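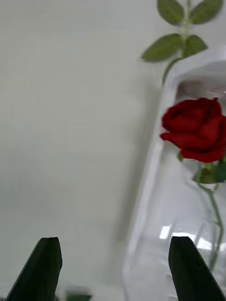
Dindo Tolentino sorts artificial flowers at Cladent, a display supplier in Prarkadville. The firm hires out table arrangements and takes them back for checking, and its stock list runs to 3048 stems. August is the busiest month.

Each stem is laid flat on a white table, blooms to one side. "White shows up loose threads and dropped petals," Tolentino says. "On a dark bench I missed them." Red roses are checked first at the base of the bloom, where the petals are fixed. Blue hydrangeas take longer. "The florets sit on thin branches and the branches bend. You straighten them from the middle outwards, with two fingers, and you don't pull."

Clear plastic trays are used for single heads and short pieces. Long stems go into cartons for the Fledwood store.
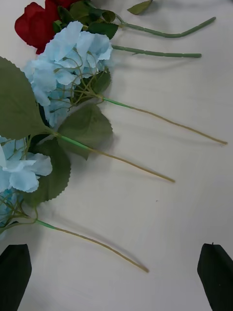 How are bent stems dealt with?

"By hand, a little at a time, starting from the cut end. If the coating splits, the stem goes in the repair box."

The repair box held 193 pieces at the last stock check. Tolentino expects to reuse most of the leaves.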